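Mending talk – my notes, evening slot, village hall at Skoton
Print this in big type. Water within reach. Phone off!

Start
Say hello, wait for the chairs to stop scraping. Ask for hands up: who has something at home in a bag, waiting to be mended? Keep my own hand up. Mine has been on the back of the bedroom door since March and it's got two jumpers and a pair of work trousers in it.

Then tell them how I got into this. I wasn't taught at school, I did woodwork and made a very bad shelf. I started because I'd bought a coat I loved from a shop in Vemard, the lining went under the arm in the first winter, and the place that did repairs wanted 51 pounds for it. I went home cross and did it myself with black cotton. The coat was navy. I wore it for years like that.
(Hold up coat. Show the armpit. They usually laugh.)

The Vullar mending table
Explain how it runs, some of them won't know. Once a month, back room of the library, bring your thing and sit down with somebody who's done it before. You do the sewing yourself, we don't take things in. People do ask. Kettle's on from ten.

We keep a book of everything that comes through, and last year's total was 594. Mostly hems and buttons, then knees, then elbows, then a long tail of oddments – a tent, a puppet, a cricket pad, the ear off a rabbit. Pause on the rabbit. It was a very old rabbit and I was more nervous than its owner.

Thread
This is the bit I could go on about all night, so keep an eye on the clock.
Cheap thread is fine for tacking and no good for a seat seam. Pull a length between your hands before you start. If it snaps easily then it'll snap when you sit down. Cut it no longer than your forearm, however tempting it is to do a great long piece and save threading up again. You'll only end up with a knot halfway through and bad language.
Pass round the reels. Get the reels BACK this time.

Stitches
Only three tonight. Running stitch, backstitch, ladder stitch. Do them on the big felt with red wool so the back row can see.
Running stitch for anything that isn't going to be pulled about. Backstitch for anything that is. Ladder stitch for closing up a seam from the outside, cushions and coat linings and so on, and it's the one people gasp at when you draw it tight and it vanishes. Do it slowly. Last time at Khalaf I pulled too hard and the felt folded up like a taco, so practise in the car park.

Ask if anybody does it differently. Somebody always does, and I've picked up half of what I know that way.

Tools
(Slide up, leave it there while I talk.)
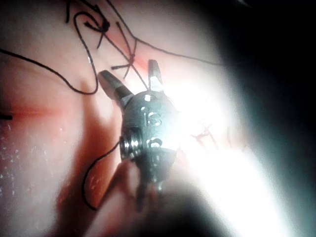 Most of the trouble people have with hand sewing is to do with holding things. Your fingers get in the way of the very spot you're trying to look at, the needle's slippery, the cloth moves. I used to think I needed better eyes and what I needed was a pair of little pliers! The ones on the screen are a surgical instrument, on a robot, with two narrow jaws open in a V and thread showing in the gap, so that's the very grand end of the family. Mine came out of a fishing box and live in my button tin. Use them for pulling a needle through denim, jeans hems especially, where you've got four layers and a sore thumb. Grip the needle in the middle, pull straight, don't twist or you'll bend it.
Then thimbles. Leather one if you hate metal ones. Small scissors, kept for thread, and hide them from the rest of the household.

Darning
If there's time. If it's gone half past eight, skip to the end.
Wooden mushroom, or an orange, or a light bulb if you've still got an old round one. Start well outside the hole, in the good wool. Leave a tiny loop at each turn so it doesn't pucker in the wash. Show the green sock, the nice one and the awful one.

End
Say what's on next and where the sign-up sheet is. Spare needles in the blue tin, please take one. Ask for questions, and if it goes quiet, tell them about the tent.
Thank the hall. Chairs stacked against the far wall, urn off at the plug.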